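Home | Forums | New Posts | Members | Search

Hestham Home Cooks > Kitchen Talk > Counters and Surfaces

Tile counters: keep or rip out?

Started by Sepehr Moradi, Tuesday, April 4, 2023

Sepehr Moradi wrote:

Hello all, long-time reader, not much of a poster. We moved in December into a house with tile counters in the kitchen, and my wife and I have been going back and forth ever since about whether to live with them. I grew up with tile. My grandmother rolled dough on hers every Friday with a big cotton cloth underneath, and I never heard her complain once, though she complained about plenty of other things, God rest her. My wife grew up with a smooth counter and thinks the grout is a crumb museum.

We do cook a lot. Rice nearly every night, flatbread on weekends, and in late summer we put up pickles by the bucket, so there's vinegar and turmeric and hot pots all over the place. I've been quoted a price for replacing the whole thing that made me sit down on the stairs. Regrouting would run me 500 dollars with a man who did my neighbor's shower. Is that money thrown away? I'd love to hear from people who kept theirs.

breadandbutterfly wrote:

Welcome, Sepehr! Keep them, keep them, keep them. I've had tile for most of my married life and I can take a pan straight off the burner and put it down wherever I like (try that on your sister-in-law's fancy counter and see if you get invited back). Turmeric will stain the grout, I won't lie to you, but if you seal it once a year and wipe up as you go, you'll be fine. I do mine the week after Christmas when the house is quiet and I want an excuse to stay off the phone.

For dough, get yourself a big wooden board with a lip on the front so it doesn't slide. Mine covers four tiles across and lives behind the toaster.

OldStoveDale wrote:

Going to disagree with the butterfly here, with affection. I ripped ours out and have not missed it for one minute. Grout wobbles your cutting board, it wobbles your wine glass, and flour gets down in there and turns to paste the second you come near it with a wet rag. I spent years of my life with an old toothbrush and baking soda. A counter shouldn't need a toothbrush.

If you do regrout, go with epoxy and go dark. It costs more and it's miserable to put in, but turmeric won't bother it much. I used a sealer called Gumia on the old stuff and it held up so-so.

breadandbutterfly wrote:

Dale, you also put a gas grill in your garage, so I take your advice with a pinch of salt, dear.

OldStoveDale wrote:

It was NEXT to the garage.

pickle_aunt wrote:

I'm somewhere in the middle. We left the tile on the run by the stove, where the heat is, and put butcher block on the other side where I do my chopping and rolling. It doesn't match and I was worried about that, and then after a month or so I stopped seeing it. The slab came from Ghaffari out on the county road and was 358 dollars with the cut for the sink, which I thought was fair. You do have to oil it. I do mine on the first Sunday of the month, more or less, and it drinks the stuff right up in winter.

One thing for the pickle season: put an old sheet pan under your jars when you fill them. Vinegar is hard on regular grout and it's the little spills you don't notice that do it.

tilda_k wrote:

Chiming in as another tile keeper. I like how it looks in the evening with the lights on, and I like that if one tile cracks you can change the one tile. We keep a box of spares in the basement that came with the house. Check yours, Sepehr, the previous owners may have left some behind the water heater or up in the rafters. 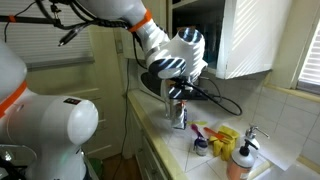

Sepehr Moradi wrote:

Thank you Tilda, I went down and looked, and there was a box after all, under a stack of storm windows! My wife is a little disappointed, I think. Pickle_aunt, she likes your idea of wood on one side very much, and I could be talked into it if I get to keep the tile by the stove. Dale, how long did the epoxy people tell you to stay off it?

OldStoveDale wrote:

I had a full day before walking a dish across it and longer before any real scrubbing, but go by the bag. Mix small batches. My brother-in-law mixed a whole bucket and we had a very nice doorstop.

breadandbutterfly wrote:

Wood on one side is a fine compromise and I withdraw one of my three "keeps." Do ask the man about matching the color before he starts, Sepehr, and have him do a test patch behind the bread box. And please post your flatbread recipe. I have a new sack of flour and a free Saturday.

Related threads

Best way to get turmeric out of anything
Latalance kitchen scale, worth it?
Butcher block: mineral oil or beeswax?
Are 60 jars of pickles too many for two people?
Rolling pins, with or without handles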